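Grusberg: Schlüsselausgabe zieht um, Anhänger werden blau

Grusberg, 7. Nov. 2011 – Die Schlüsselausgabe der Wohnanlage Bultholm bekommt neue Räume und ein neues Ordnungssystem. Wie die Hausverwaltung Kuser mitteilt, werden Haus- und Kellerschlüssel künftig im Erdgeschoss von Haus 3 ausgegeben. Die bisherige Ausgabe im Verwaltungsgebäude bleibt bis Ende des Monats geöffnet.

Insgesamt verwaltet Kuser in Bultholm 1.646 Schlüssel. Sie hingen bisher an Haken in mehreren Schränken und waren teils mit Papierschildern, teils mit Klebeband beschriftet. Bei der Durchsicht im Sommer ließen sich 38 Schlüssel keiner Tür mehr zuordnen. Für sie wurden die Schlösser der in Frage kommenden Kellerräume einzeln geprüft, ein Teil der Zylinder wird ausgetauscht.

Das neue System stammt vom Anbieter Wan. Jeder Schlüssel erhält einen eigenen Metallring und einen Anhänger, auf dem eine Nummer steht, aber keine Adresse und kein Name. Die Farbe des Anhängers richtet sich nach der Art der Tür: Blau steht für Hauseingänge und Gemeinschaftsräume, Gelb für Keller, Rot für Technikräume. Wohnungsschlüssel sind nicht betroffen, sie bleiben wie bisher allein bei den Mietern. 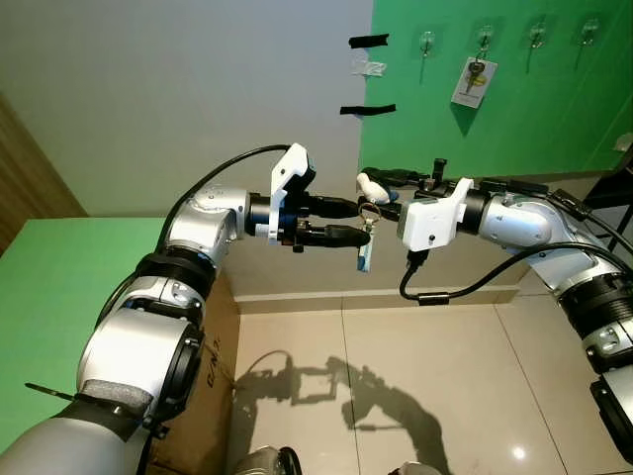
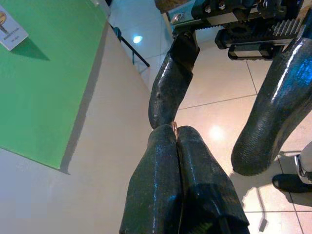
Schlüsselring mit blauem Anhänger (erstes Bild)

Wer einen Schlüssel mit altem Schild besitzt, kann ihn ab sofort umrüsten lassen. Ring und Anhänger sind kostenlos, mitzubringen sind der Schlüssel und der Mietvertrag oder die letzte Nebenkostenabrechnung. Die Nummer wird vor Ort in das Verzeichnis eingetragen. Für Schlüssel, die mehrere Mieter gemeinsam nutzen, etwa zu den Fahrradkellern, genügt die Unterschrift einer Mietpartei.

Bis Ende Januar sollen alle ausgegebenen Schlüssel erfasst sein. Danach gibt die Verwaltung Ersatzschlüssel nur noch gegen Angabe der Nummer aus. Ist die Nummer nicht bekannt, muss der Verlust schriftlich gemeldet werden – das Formular liegt in der Ausgabe bereit und wird auf Wunsch auch zugeschickt. Für einen Ersatzschlüssel werden wie bisher 6 Euro berechnet.

Gefundene Schlüssel können in den Briefkasten der neuen Ausgabe geworfen werden. Der Kasten wird an jedem Werktag geleert. Wer selbst einen Schlüssel vermisst, sollte dort zuerst nachfragen.

Die Ausgabe in Haus 3 ist vormittags von 8 bis 12 Uhr geöffnet, der Eingang befindet sich auf der Hofseite. Der Zugang ist stufenlos. Für Handwerksbetriebe, die Schlüssel zu Technikräumen benötigen, gilt weiterhin die telefonische Anmeldung am Vortag. Die Rückgabe muss am selben Tag erfolgen, außerhalb der Öffnungszeiten über den Briefkasten.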